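Two hands, two grippers, one lid

I've spent most of the spring teaching a robot to put things in a box and close it. I don't program the motions. I do the job myself, with a gripper in each hand, and the recordings go off to train a policy that then tries to do the job with two arms. Friends have asked what I do all day, so I'm writing it down once and will send them the link.

The grippers are the hand-held kind. You hold the body, squeeze, and the fingers close. There's a camera on each one and a cable running back to the computer. Before this we did everything by remote control, with a pair of small leader arms that the big arms copied. I collected 675 demonstrations that way between last fall and the end of winter, all on an older task with cups. It works, but it's slow. You feel nothing through the leader arms, so you go by eye, and you end up moving the way the arm likes to move. With the hand-held grippers I can feel the lid catch on the rim. I work at close to normal speed and my shoulders don't hurt at the end of the day.

The current task goes by the name Sellow. All our tasks have names like that, picked off a list by someone before my time. Kurkow was the cups. Hamdy was folding a towel, and we don't talk much about Hamdy. Sellow is a storage box with a lid that comes off completely and two latch clips that hold it down. An object goes in the box, the lid goes on, the clips get pressed shut. A person does it in a few seconds without thinking.

The part that takes practice is picking up the lid. It lies flat on the table and the fingers are fairly thick, so you can't slide one under it. My first idea was to drag it toward me until it hung over the front of the table and then take it by the overhang. That worked very well for me and badly for the robot, which dragged lids onto the floor for a whole afternoon. It had learned the drag and hadn't learned when to stop. We threw those recordings out and I started over.

Now I come in from above with the right gripper and the left one stays out of the way until the lid is up. The start of an episode looks like this, with the small bottle already in the box.

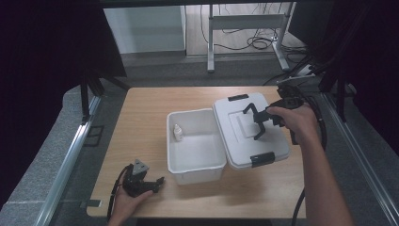

Ott Lill

There are a few rules I keep to while recording. Most of them came from watching the robot do something stupid and then finding myself doing it in the recordings.

I don't hover. If I stop over the lid to think, the policy learns to stop over the lid, and it can stay there a long time. So I decide on the grasp before I press record. If I get it wrong I fix it on the table, in the same take, and keep going. A fumbled grasp with a recovery is worth keeping. A fumbled grasp followed by ten seconds of me looking at it gets deleted.

I move the lid between episodes. Sometimes it's square to the box, sometimes turned a little, sometimes farther off. For the first week I was putting it back in nearly the same spot every time without noticing. The robot was excellent at that spot. Shift the lid by the width of my palm and it would close its fingers on the tabletop.

I also keep my head out of it. When I use my own hands for something, I look at one place while a hand does something else somewhere else. The gripper cameras only see what's in front of the fingers. If the information isn't in front of one of the cameras, I can't use it, because the robot won't have it later. The clips were a problem for this reason. I knew where the far one was, so I'd reach over and press it without ever pointing the gripper at it. Now I bring the gripper in so the clip is in view for a moment before I push.

The cables get their own habit. Each one has to hang off its own side of the table. If they cross, the left one pulls at my wrist, and the pull shows up in the recording as a little jerk that has nothing to do with the task. I check them at the start of each set and again after I've been up for coffee.

As of 7th May I have 1,061 episodes of Sellow, and 848 of them passed the check. The rest were thrown out, mostly for lost tracking. The software works out where each gripper is from what the camera sees, and if I swing one too fast or turn it toward a plain surface, it loses its place and the path in the file jumps. You can't tell while you're recording. You find out later, when you replay the episode and one gripper shoots off through the ceiling.

Results so far are mixed. With the latest policy the arms get the lid onto the box most of the time. Seating it is harder. The lid has to sit down on all sides before the clips will catch, and a person does that with a flat hand and some pressure, not even looking. I've tried pressing with closed fingers on one corner and then the opposite one. It looks odd but it replays well, so the next batch will all be done that way. I'd like to see both clips shut 3 times in a row before I call it working. The best so far is two, and on the second of those the lid was on crooked and I let it count.

In June we move on to Rendell, a jar with a screw top. I've tried it a few times with the grippers to see how it feels. The wrist runs out of turn before the lid comes loose, so you have to let go, turn back, and grab again, and the other gripper has to hold the jar still the whole time. I expect to throw out a lot of those.

If you're doing this kind of work and have a better way to pick a flat lid up off a table, please write to me. I've been told to try a suction cup. I don't have a suction cup, and I'd like to get it done with the fingers I have.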